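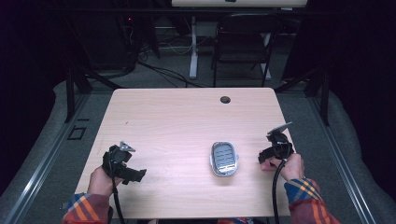
Frequently Asked Questions - Vakmont Visitor Pass

What does the pass include?
The Vakmont Visitor Pass covers unlimited travel on the harbour ferry and the Lolletti hill tram, and one entry to the Wanigasekara Museum. Special exhibitions at the museum are charged separately.

How long is the pass valid?
Each pass is valid for two consecutive calendar days, beginning on the day it is first scanned. A pass first scanned in the evening will still expire at the close of service the following day.

Can I buy a pass on board?
No. Passes are sold online and at the Urkus Street visitor centre. Ferry and tram staff are unable to sell or replace them.

Do children need their own pass?
Children under five travel free with a paying adult. All other children require a child pass. Proof of age may be requested.

Is the route accessible?
All ferries and the lower tram stations have step-free boarding. The upper station at Lolletti is reached by 233 steps from the car park, but visitors arriving by tram may use the lift to the lookout. The lift does not operate in high winds.

May I bring luggage?
One cabin-sized bag per person is permitted. Larger items may be left at the visitor centre during opening hours. Bicycles are carried on the ferry only.

Are services different in December?
Yes. Evening sailings are added for the harbour lights program, and each is limited to 800 passengers. Pass holders must reserve a place on these sailings at no extra charge.

Can I get a refund?
Unused passes may be refunded within 30 days of purchase. Passes that have been scanned are not refundable, except where both the ferry and the tram are cancelled for a full day.

Who can help with group bookings?
Please write to Anjani Kwok, Visitor Services, at least ten working days before travel.

Last updated: Tuesday, July 14, 2026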